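I loaded up an old save last week and the game told me, quite cheerfully, that it was 356 days old. I'd left my character standing on a jetty at the edge of Rillport, in the rain, holding a lantern and a fish. I had 3027 coins. I had a quest called "The Second Bell", which said only "Speak to her again". Speak to who? I pressed every button on the controller to remind myself what they did and threw the fish in the sea.

The game was Senance, and I should say straight off that I love it. I'd put thirty-odd evenings into it before life got in the way (new job, then a house move, then one of those colds that goes on until April) and I'd have told anyone who asked that it was one of my favourite things I'd ever played. I still would. But I sat there on that jetty for twenty minutes feeling like I'd walked into a party where everybody knew me and I couldn't remember a single name, and then I switched it off and watched telly.

So here is my grumble, and I think it's a fair one. Big games are dreadful at welcoming people back. They spend months of somebody's working life on the first hour, the tutorial, the gentle slope, the kindly old man who shows you how to crouch. Then they assume you'll never stop. If you do stop, for a month or a year, you get dropped back in at hour thirty with a full set of skills you can't remember learning and a map covered in little symbols you drew yourself. I had put a red cross on a hill. I must have had a reason for it!

Television worked this out decades ago. "Previously on..." and off you go, forty seconds of people shouting and kissing, and you're caught up. Nobody feels insulted by it. Paperback thrillers do it too, a bit clumsily, by having the detective think about her divorce in chapter one of every book. Yet a game that might take you eighty hours, spread over a year of evenings, will happily leave you with "Speak to her again".
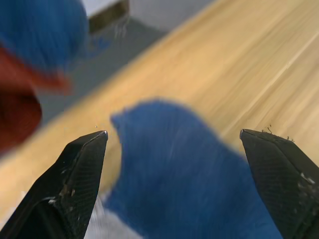 *Blue and fuzzy, and a bit blurred.*

I know what the usual answer is, because I've had it from friends. Start again, they say. Start a new file, you'll be back where you were in no time. Well, no, I won't, I'll be back where I was in thirty evenings. And the second time through the opening of a long game is never much fun, because the surprises have gone and the chores are all still there. I've done the opening of Senance twice now, as it happens, because I tried it after the jetty business. I got as far as the goat. If you've played it you'll know the goat. I wasn't doing the goat again.

The other answer is the journal. "It's all in the journal." And it's true that Senance has an enormous journal, with nearly 598 entries if you find everything, and some of them are beautifully written. There's a page about how lamp oil is taxed that I'd happily read in a proper book. But a journal like that is an encyclopaedia. It's for people who are already in the middle of things and want to know more. When you've been away you don't want to know more, you want to know less, and you want to know the right bit of it. Who was I cross with? What was I on my way to do? Which of these eleven swords did I like?

I moaned about all this to Fares Haddad, who I used to share an office with and who now does quest design at Matetti. I was expecting sympathy and got a telling-off. His view is that a recap is one of those things that sounds like an afternoon's work and eats a whole season. In a game where you can do things in any order, he said, the story so far is different for each player, so someone has to write a line for every state the thing can be in, and then the lines have to sit next to each other without sounding like a shopping list read out by a satnav. Then it all has to be translated. Then somebody changes the plot in the last two months, and the recap is the first thing to be wrong and the last thing anyone checks.

Fine. I believe him, he's the one doing the job. But I do notice that the same argument could be made about nearly everything in a big game. Hair is difficult. Water is difficult. Somebody at Senance's studio clearly lost a good chunk of their life to making rain run off a tarpaulin properly, and it's gorgeous, I've stood and watched it. We find the time for what we think matters, and what we think matters tends to be what looks good in a trailer. There's no trailer in the world with a shot of a man called Gary coming back after ten months and remembering how to parry.

And it needn't be clever! That's where Fares and I really parted ways (over a very long lunch, and he paid, so I'll try to be gracious). He was imagining the full thing, with a narrator and pictures and every choice accounted for. I'd settle for so much less. Let me write a note to myself when I quit. Just a box. "Going to see the bell woman about the key, DON'T sell the green cloak." I'd have used it every single night. A couple of games do let you do this, tucked away in a map menu, and I always feel a little rush of warmth towards whoever argued for it.

Or give me a practice yard. Somewhere with a straw dummy and a list of the moves I've unlocked, where nothing can kill me and I can't lose my fish. Fighting games have had training rooms for as long as I've been playing them. Why does a game about a wandering lamp-lighter with a sword get to assume my thumbs will simply remember? Mine don't. My thumbs have been playing a football game since June and they think that button is a sliding tackle.

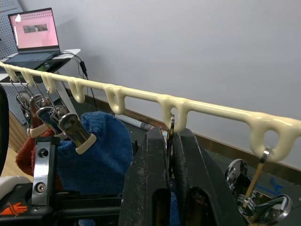

*Silver clips on a cream rail, with a dark blue towel.*

Some of this is about getting older, I'll admit. When I was fifteen I played one game at a time because I could afford one game at a time, and I played it until the box fell apart. My dad used to drive me to the shop in his Saab and wait outside with the radio on while I spent an hour reading the backs of things, and whatever I came out with had to last until my birthday. I never forgot a control scheme in my life. I can still do the whole of a certain ice level with my eyes half shut. Nobody needed to welcome me back because I'd never been anywhere.

These days I've got a long list of games and short evenings, and so has everyone I know who plays. The people who grew up with this stuff now have small children and shift work and dodgy knees. We stop and start. We play for forty minutes with the sound down. And we've usually paid full price, in my case with a special edition map I've got nowhere to hang. You'd think somebody would want us to get to the end.

There is a version of this that I don't want, mind you. Plenty of online games are desperate to have me back and they go about it like an ex with a new phone. Daily rewards, a coin for turning up, a big sparkling chest that says WE MISSED YOU and then a timer telling me what I lost by being away. That's a telling-off in a party hat. It makes me feel I owe the thing rent. What I'm asking for is much plainer, closer to the friend who picks up the conversation where you left it and tells you who's who in the kitchen.

Fares did make one point that stuck with me, and I've been chewing it over since. He said some of the best moments he's heard about from players came from being lost after a break. Somebody who'd forgotten the plot wandered off in the wrong direction and found a valley they'd missed. Somebody else couldn't remember who the villain was and ended up being terribly nice to him. He thinks a bit of fog is good for a world, and that if you keep handing people the thread they'll never look up from it. I can see that. I had a lovely hour once in another game, years ago, trying to work out from the contents of my own bag what sort of person I'd been.

But that was an hour I chose. I could have opened the menu and been told, and I decided not to be. A recap you can skip takes nothing away from the people who like the fog, and it would have got me off that jetty.

I did go back in the end, on a Rillport forum of all places, where a kind stranger explained that "her" is the woman who mends nets behind the customs house, and that you have to go at night. I'd walked past her three times. She opened with "You again", and I was so pleased to be recognised by anyone that I bought two nets I've no use for at all. I'm five evenings in since then and going strong, with a bit of paper stuck to the side of the telly that says what the shoulder buttons do. The red cross on the hill is still a mystery. If you know what's up there, please write in, but don't tell me about the bell.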